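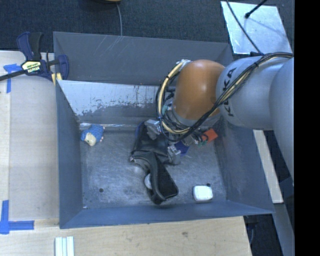 What does the Rollen bin picking kit include?
A two-finger gripper with long fingers, the mounting bracket, a cable set for the arm, and the Rollen software for choosing grasps. The arm and its controller are not part of the kit. You can order them together with the kit or use an arm that you own already.

Overview

Rollen is made by Flonari for workshops, labs and small warehouses where many different objects arrive in the same bin. A part feeder wants one shape. Rollen is meant for the other case, when a soft toy and a flat black case can be lying in one bin and the robot must take them one after another. The fingers are long so that the body of the gripper can stay higher while the tips go to the floor of the bin.

We test every software release on a KUKA arm with a metal bin on a wooden table. The bin has slanted walls and it is not new. The floor has scratches and dark spots, and we keep it so. Edgars Laur, who wrote most of the grasp planner, did the first tests with a clean bin and the results were too good. Customers have dirty bins.

What you get

Gripper, black, two fingers, with one spare pair of finger tips
Mounting bracket and screws
Cable set, 5 m
Rollen software, license for one arm
Printed setup guide in English
Remote setup session with our support

Test results

For release 26 we made 1,301 pick attempts with mixed objects. In 102 of them the robot did not bring the object out at the first attempt. Most of these were flat objects lying close to a wall, where one finger has little space to go down. The software then tries a different angle, or it pushes the object toward the middle and tries again. If you pick mostly thin flat things, please write to us before ordering -- a suction tool may serve you better, and we can tell you this from a few photos.

Soft objects are easier to hold but they change shape. For them we recommend the low force setting, which is in the menu under Objects.

Installation

Fix the bin to the table or mark its corners with tape, so that it returns to the same place after cleaning. Lead the cables along the arm and leave enough slack at the wrist. Turn the wrist by hand mode through its full range before the first automatic run. A cable which is too tight will be noticed at this moment and not later.

Calibration takes one morning for a person who does it the first time. Izzati Mandagi in our support team leads the remote session and will send you a list of what to prepare.

Ordering

Rollen is sold directly by Flonari and by our partner Volgate. Volgate also offers installation at your site. The next units leave our workshop in June. Please write the model of your arm and the inside size of your bin in the order form -- the length of the fingers is chosen from it.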